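Section 2: Setting up the board and sorting your first blocks

Right, you've unpacked the Clurkex set and you're itching to get going. I was too, and I skipped half of this the first time, so do have a read before you tip everything out!

1. Put the board down on a flat table, with the planks running left to right in front of you.

2. Press on each corner in turn. If it rocks, fold a bit of card and slide it under the low corner (I use the flap off the box).

3. Wipe the top with a dry cloth. Please don't use a wet one – Vilja Nieminen did that with our first board and the joins lifted.

4. Now put out a few blocks, well spread, and leave the rest in the bag.

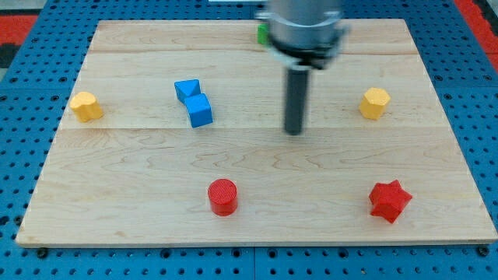

Sorting by colour is where I always start, and small children pick it up quickly. Once that's going well, move on to shape, where it gets more fun. Two yellow blocks make a good first puzzle: one has a bumpy, rounded outline and the other has six flat sides, so they match and they don't. Try the same with the blue cube and the blue prism with the sloping face.

5. Let each player have 15 minutes, then swap over.

Note: spare blocks are sold singly under part number 767. Tell them which colour you want or you'll get whatever is nearest the till.

Caution: keep the bag away from children under 2, and pick up any blocks that roll on to the floor before somebody treads on one. I have, in socks, and I don't recommend it.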